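Workshop notebook – September, Wednesday, started writing this up after lunch

Dye day again. Fanni Halász came in early and had the big kettle going before I'd even found my apron, so I can't claim any credit for the morning. Notes below are mostly for me, but if you're the next person to run the black vat please read at least the part on the salt.

The problem is the same one we had all summer. Our black isn't black. It looks terrific coming out of the bath (everything looks black wet!), and then it dries to a sort of tired eggplant, or on the cotton jersey a greenish charcoal that reminds me of old umbrellas. The Ponesness job is for stage clothes, and under stage lights that green jumps right out at you. They were nice about the first lot. I don't think they'll be nice about a second.

So the plan was 11 test swatches, all cut from the same bolt of cotton jersey, all scoured together, and then split across different baths. I wanted to change one thing at a time. Fanni wanted to change everything and see what won, and we compromised on mostly my way with two wild cards at the end for her.

Scouring first. Soda ash and a squirt of the plain detergent, simmered for an hour. I have been lazy about this step, I admit it. The bolt looks perfectly clean, and then you see the water afterward and it's the color of weak tea. Whatever that stuff is, it was sitting between our dye and our cotton the whole time. Rinsed until clear, spun, and kept damp under a towel. Don't let them dry before they go in, you'll get pale patches where the dye can't get in evenly.

Swatch one is the control: the recipe exactly as it's taped to the cupboard door. Next I doubled the dye and left the salt alone. Then regular dye and more salt. Then more of both. After that came the time tests, where the only change was how long they sat after the soda ash went in. I won't copy the whole table here, it's on the clipboard by the sink, and the clipboard is the one with the blue clip, NOT the one with the shopping list on it.

What I think so far, with everything still hanging on the line:

Doubling the dye by itself did almost nothing. I was really surprised by that one. The rinse water ran dark forever, which tells me most of it never took hold, and we paid for that dye. More salt with the regular dye was clearly better. More of both was the best of that group, but the difference between it and the one before is small enough that I had to take them to the window to pick.

Time matters more than I gave it credit for. The recipe says an hour after the soda ash. The swatch that got 3 hours is deeper, and it isn't a trick of the light, Fanni picked it out too without being told which was which. I'd been pulling things early so I could get the vat free for the next load. Lesson for me there.

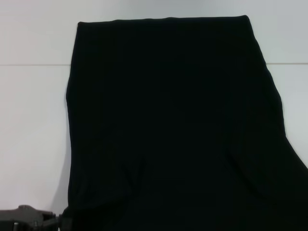

The Guvport black is the other thing to record. It's the powder Szűcs talked us into when they stopped carrying our usual one, and it behaves differently. It clumps like crazy if you tip it into hot water. Paste it first with a little cool water in the yogurt tub, work the lumps out against the side with the back of a spoon, and then add warm water a bit at a time until it pours. I strained it through an old stocking as well – probably overkill, but the spots on last month's aprons still haunt me. Wear the mask when you open the jar. Yes, even for one scoop.

It leans red, that powder. On its own it gives you a brownish black which is quite handsome on linen and wrong for this job. Fanni's first wild card was to mix in a small amount of navy, and I have to hand it to her, that's the closest thing to a true neutral we've made in here. Her second was a full overdye on a swatch that had already been through the bath once. Very dark, very even, and the hand of the fabric went a bit stiff. Might soften in the wash. Might not be worth the extra day either, when I add up the gas and the water.

Salt, as promised. Add it in 2 parts, with a good wait in between, and dissolve it in a jug first. I caught myself about to dump it straight in on top of the cloth like I used to. Take the cloth out or push it well over to the side, pour, stir, put it back. And stir more than you think you need to for the first half hour. Jersey traps air and floats up in pillows, and the bit that's poking out is the bit that'll be streaky. The long paddle is cracked near the handle, by the way. I've taped it but we need a new one.

Rinsing took ages. Cold first, until it stopped pouring out like ink, then warm, then the near-boiling soak with detergent. I'm going to do the white rag test on all of them once they're properly dry: rub with a dry rag, rub with a damp rag, pin both rags to the swatch. Kilthorpe sent back a batch last year for coming off on people's collars and I'd like to never have that phone call again. My guess is the double-dye one will be the worst of the lot for rubbing off, from all that loose color. We'll see.

Things still open:

Does the navy trick hold up after five washes, or does the navy go first and leave us brown again? Fanni is taking a strip home to put in with her own towels (brave).

Does thread take it the same way? Seams on the Ponesness samples were sewn with polyester, and the stitching stayed a sad gray. Either we buy black thread and live with it, or we ask for cotton thread before they sew. I'd ask.

Is our tap water part of this? It's very hard. There's a softener powder on the shelf I've never opened. Next test day I'll run the navy mix with and without it.

Left to do tonight: scrub the vat, wash the jug, mop under the sink, write the swatch numbers on the tags in pencil because the marker bled. Gloves are nearly out, mediums anyway. I put them on the list, the one on the other clipboard.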